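Selbridge Tales – Base Game for PC

Format: digital download
Players: 1 to 96 per server
Made by: Biltden
Controller support: full

Selbridge Tales is an online role-playing game set in a river country of mills, marshes and half-sunken temples, and we love it to bits. You start as a ferry hand in the port town of Selbridge with a borrowed knife and a very small boat, and within an hour you can be hauling cargo, hunting eels the size of horses or getting hopelessly lost in the reeds (it happens to all of us, and it's great fun!).

There are nine callings to choose from, and you can switch between them at any shrine without starting over. Bell Wardens hold the front line, Reed Witches heal and slow, and the Lamplighter is a strange mix of scout and fire mage that took us a while to learn and is now the favorite in our group.

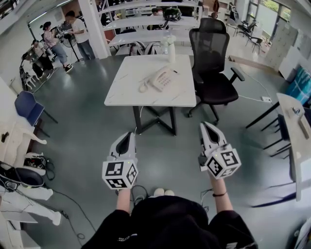 Gear is earned through play and nothing in the shop makes your character stronger. Crafting runs through the guild halls, so a good smith is worth knowing. The September update added the Ridgeway, a long climb over the hills to Putdale with more than 37 new quests along it, plus mounts that can finally swim. World bosses show up at dusk, game time, and the whole server gets a horn call when one wakes.

The music is by Pramila Saxena and it's gorgeous – low strings and hand drums in the marsh, then a full choir once you reach the upper temples. Play it loud or wear good headphones.

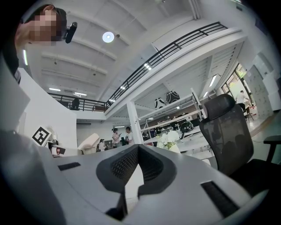 Putdale itself is the best town in the game. It's stacked up the cliff in layers, with markets below and guild halls above, and the interiors are built to match. The big auction hall is open over two levels, with parallel beams running across a white ceiling much like the one in the photo, and you can stand down on the floor and look up at players trading on the gallery. Go in the evening, when the lamps are lit and the fish sellers start shouting.

What you get:
Full base game, including the Ridgeway update
2 character slots (more can be earned in play)
Starter boat and ferry hand outfit
Soundtrack sampler

An internet connection and a free Biltden account are needed to play. Characters made in the open test carry over, names included. Keyboard and controller layouts can both be changed in the settings menu.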